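Textiles for Non-Weavers
Handout 5: Drape, lustre and the word "satin"
Tutor: Su-bin Yook
Revised 10/12/2014

Bring this one back to the next session. Last year I printed 33 and got 3 returned, one with a recipe on it.

Where we left off

In Handout 4 we did plain weave: over one, under one, until you lose the will. Twill shifts the step along by one thread each row and gives you the slanting lines on your jeans. Satin is the third of the basic weaves and the one people get wrong, mostly because shops use it as the name of a material.

Satin is a structure. It can be woven from silk, polyester, acetate or nearly anything else with a long smooth fibre. If a label says "satin" and stops there, it has told you how the threads cross and nothing about what they are. When cotton is woven this way it is usually called sateen, a word that sounds like a spelling mistake and has been treated as one by several of your essays.

Floats

In a satin weave each warp thread passes over several weft threads before it ducks under one. The long stretch on top is called a float. A five-end satin floats over four and goes under one. Light bounces off the floats without much to interrupt it, hence the shine. Sleeves, rings and cats also catch on them, hence the snags.

Fewer crossings also mean the threads can slide past each other a little, so the cloth bends easily and hangs well. A stiff yarn will still make a stiff satin. Structure helps but it can't work miracles.
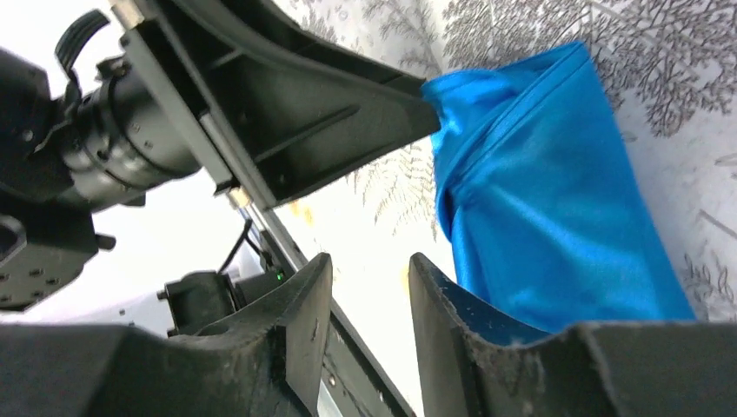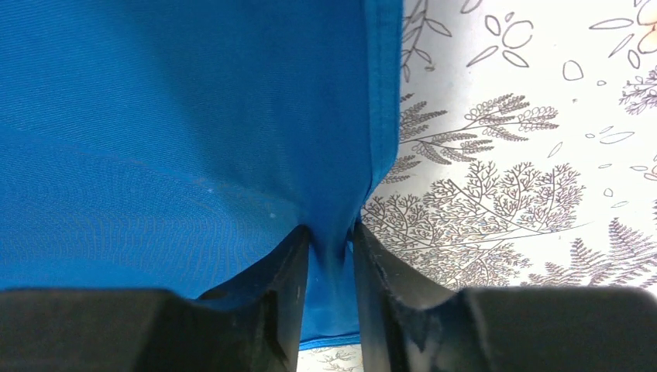

Fig. 2. Blue cloth. Compare the folds and creases in the first view with the soft ripples in the second.

Drape and how to talk about it

"Flowy" is banned. Say where the cloth folds, how sharply, and whether the folds hold. Seung-woo Sung's notes on the Ladby curtains manage this in two sentences, and there is a copy in the folder.

Weight matters too. A cloth of up to 200 grams per square metre may hang softly or stand up like card, depending on yarn and finish, so never guess drape from the weight alone.

Reading for March

Han, chapter on simple weaves. Skip the poem.
Collau, the pages on finishing. Dry, but she is right about starch.
The Sirnitz pattern book is reference only and does not leave the room. You know who you are.

Exercise

Find a lining at home. Work out the weave with a magnifier, then write half a page on how it hangs. Do not cut up anyone's coat.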